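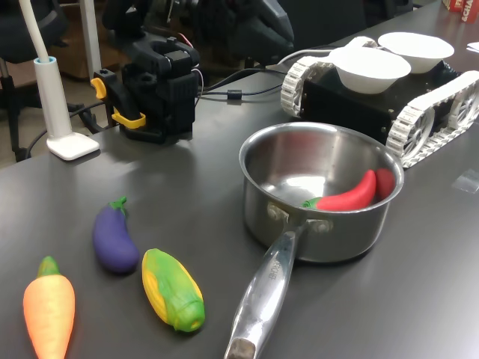 Hi all

quick one before I go and catch my train, sorry for the state of this. Club stuff for January, mostly the kitchen task.

Where we are -- the arm does the pepper and the pan, driven by hand off the leader arm, and Manju has the recording script going so every run lands in its own folder. Please please name the folder with your initials. I found three called "test" and one called "test new" and I don't know whose they are, so they go in the bin at the weekend unless someone shouts.

Target is still 1000 runs before we train anything. Only the pepper for now. Aubergine, carrot and corn stay on the table as distractors, and move them between runs, not just once a session. Same for the pan. Turn the handle, shove it left a bit, whatever. If the pan is always in one spot the model learns the spot and we look silly at Okivport.

Tracked base (Jerkon) is parked with the bowls on it. Bowls are round two of the challenge, so no driving yet, leave the motors unplugged.

In-ho wrote:

> Do we really need 1000? Last year's team got in with a lot less and
> spent the time on tuning instead. Also who is checking the bad runs?
> I did 20 last night and at least 2 of mine were rubbish, the gripper
> closed early both times.
> Can we get the rules for the pan task in one place as well, I've got
> two versions and they don't agree on the time limit.

Rules first: go by the later version, the one with the Tilluron logo on the cover. Time limit stops when the gripper opens, not when the arm is home. Osamu asked them and that was the answer.

Number of runs, yes, I think we do. Last year was one object and a fixed pan. Bad runs: mark them in the sheet, column D, don't delete. An early close is worth keeping if you then recovered and got it in. If you gave up halfway put "no" and move on.

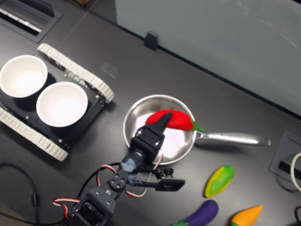 Nadège wants it noted that column D is already full of things like "ok ish" and "sort of", and that the script only reads yes or no. She's fixed the old ones by hand and won't be doing it again. Fair enough. Yes or no, lower case.

Other bits, no order:

The wrist servo gets hot after a long session. Stop every 20 runs and give it a rest, have a biscuit. We have one spare and the next lot from Śliwiński won't be here till after half term.

Check the cables at the wrist before you start. If one's pulled tight, reroute it, dont just hope.

Calibration file -- use the one in the shared folder, not the one on the laptop desktop. The laptop one is from before we swapped the elbow and it's miles out.

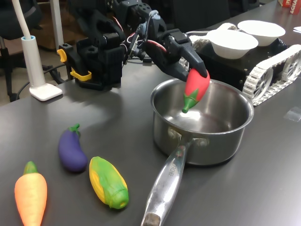 Drop height is the other thing. Some of you let go really high and the pepper bounces, some nearly touch the bottom of the pan. Either is allowed but try and mix it up across your own runs, otherwise we can only tell who was driving.

Ji-hoon is doing the slides for the open evening and needs a line from everybody on what they worked on. One line. By 6pm tomorrow if poss.

Still need someone to write up the base for the entry form, the box says 2000 characters max and currently it has none. In-ho, you know it best??

Right, train. Slots for next week are in the sheet, put yourself down.

Manju has the key.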